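Re-covering a buttoned sofa in velvet: has anyone done it at home?

Started by kyliew

Hello all! I've been lurking here for months and the bug has finally bitten. My gran left me a two-seater with a buttoned back, and the cover has gone at the arms. I want velvet. Proper deep, squashy, impractical velvet. I've got a domestic sewing machine, a staple gun and a fortnight off in November. Is it madness for a first go? I've re-covered dining chairs before but they were flat pads, so I know I'm jumping a few rungs.

The webbing feels fine and the frame doesn't creak. It's the buttons that scare me.

Kylie Whitcombe

Reply from tapsell_l

Do it! I did my first buttoned back on the kitchen floor and loved every minute, even the ones where I was swearing. Two things.

Take the old cover off slowly and keep every piece. Chalk a letter on each one and an arrow for which way is up. That's your pattern, and it's better than anything you can buy.

Second, work from the middle button outwards. If you start at one end you'll have a great wodge of spare cloth by the time you reach the other, and you can't lose it in the folds however much you poke at it.

Lorraine

Reply from shona_p

I'm going to be the grump. Don't do velvet first. The pile shows everything: staple marks, pin holes, the place where you knelt on it. It also creeps when you sew it, so two pieces that matched when you pinned them come out of the machine half an inch apart. Use a plain wool or a heavy cotton, learn the folds, then treat yourself next time.

Shona Prendergast

Reply from kyliew

But I don't want wool, I want velvet! (Stamps foot.) I take the point about creeping though. Would tacking by hand help?

Reply from tapsell_l

Tacking helps enormously. Two rows, one either side of the seam line, and a longer stitch on the machine than you think. And Shona, I do love you, but people finish the projects they're excited about. A sensible wool sofa nobody fancied is how you end up with a bare frame in the garage for years.

Reply from shona_p

My garage and I feel attacked. I still say velvet is a swine.

Reply from manaia

Which way are you planning to run the pile? It matters more than the buttons, I reckon. On the back and the seat it should stroke downwards and forwards, so you slide off it smoothly and the crumbs go with you. Turn one panel upside down and it'll look like a different dye lot. I did exactly that on an inside arm and had to unpick the lot at 11 at night.

Mine's the crimson one, and I'm still daft about it. The colour shifts all the way along, dark at one side and properly pink at the other, and it's the same velvet throughout. 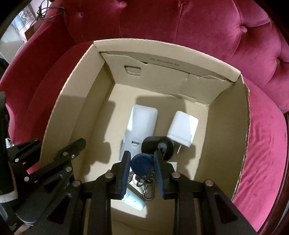 Dineo Jacobs would run the pile upwards on a low back, for the darker colour, and told me so on the Katene thread after I'd cut everything out. I can see the appeal. I'd still go down, as upwards catches on jumpers.

Manaia Paewai

Reply from dineo_j

I stand by it! Upwards pile on a back nobody leans on much gives you a gorgeous inky depth. On a seat, never. But do drape the cloth over the sofa both ways and look at it morning and evening before you cut. It's free, and it's the fun bit.

Kylie, for the buttons, get them covered for you. The little home kits are made for dress fabric and they ping apart with velvet in them. Griston do a cutting and covering service if you post them the scraps. Ask for wire loops on the back. And use waxed twine, with a slip knot, so you can pull them all in a bit at a time and go round again before you tie off.

Reply from kyliew

This is brilliant, thank you. I've ordered samples from Marow and Troren. The Troren one is the better green but it's thinner. Does thin matter?

Reply from shona_p

For the folds, thin is kinder. For the seat, look at the rub count. I wouldn't go near anything the shop won't give you a number for.

Reply from tapsell_l

Agreed with Shona, mark the calendar. Buy an extra metre as well. Buttoning eats cloth.

Reply from kyliew

Thicker one it is then, in the second-best green. Gran would have gone for the green anyway. Cover's coming off tomorrow, chalk at the ready!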